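Mis à jour en mars à 16 h 45

Rechercher un article, un dossier Rechercher OK

Conditionnement : chez Nulura, les petites commandes passent aux bras robotisés

Mars — Par la rédaction

L'atelier de préparation de Nulura, à Stonberg, a commencé à confier une partie de ses petites commandes à des postes équipés de deux bras robotisés. L'entreprise, qui expédie des fournitures d'entretien et du petit outillage à des artisans et à des écoles, emploie 45 personnes sur ce site. Elle a mis en service 4 postes de ce type, installés dans l'ancienne salle de contrôle des retours.

Jusqu'ici, les commandes composées d'articles dépareillés étaient traitées à la main, en bout de ligne. Elles demandent peu de force mais beaucoup de gestes : saisir un sachet, le retourner, lire l'étiquette, le poser dans le bon bac. Les convoyeurs achetés il y a quelques années ne savaient pas les prendre en charge, et les équipes du soir en héritaient le plus souvent.

Le projet, baptisé Rinum en interne, a été mené avec l'intégrateur Magagula. Sur le mois écoulé, la direction annonce 1 827 commandes préparées aux nouveaux postes. Les articles souples ou brillants restent les plus difficiles à saisir, et les lots refusés par le système repartent vers la préparation manuelle. 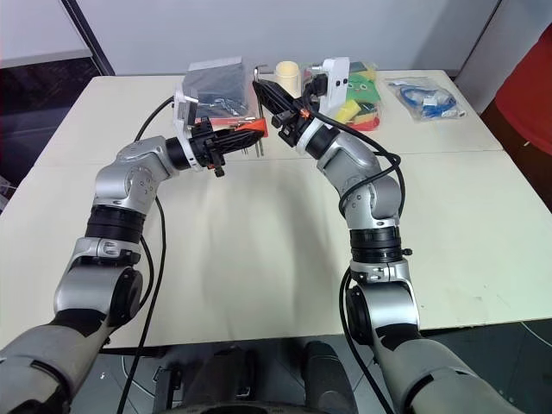

Pour les salariés, le changement porte d'abord sur les horaires. L'équipe du soir, réduite à 12 personnes, termine désormais à 21 heures au lieu de 22 h 30. Aucun licenciement n'est prévu, selon la direction, qui a toutefois décidé de ne pas renouveler deux contrats à durée déterminée arrivés à échéance. Les préparateurs volontaires suivent une formation de plusieurs jours pour devenir conducteurs de poste : ils approvisionnent les tables, surveillent les prises et corrigent les erreurs depuis un écran.

Les représentants du personnel jugent les débuts corrects mais demandent une revalorisation pour ces nouvelles fonctions, aujourd'hui payées au même niveau que la préparation. Ils souhaitent aussi que la surveillance soit limitée à deux heures d'affilée — plusieurs salariés se plaignent de fatigue visuelle en fin de poste. La direction a répondu qu'elle examinerait la question des pauses avant l'été et celle des salaires lors de la négociation annuelle.

Un cinquième poste est à l'étude. Il serait placé près du quai d'expédition, où les travaux électriques doivent encore être chiffrés.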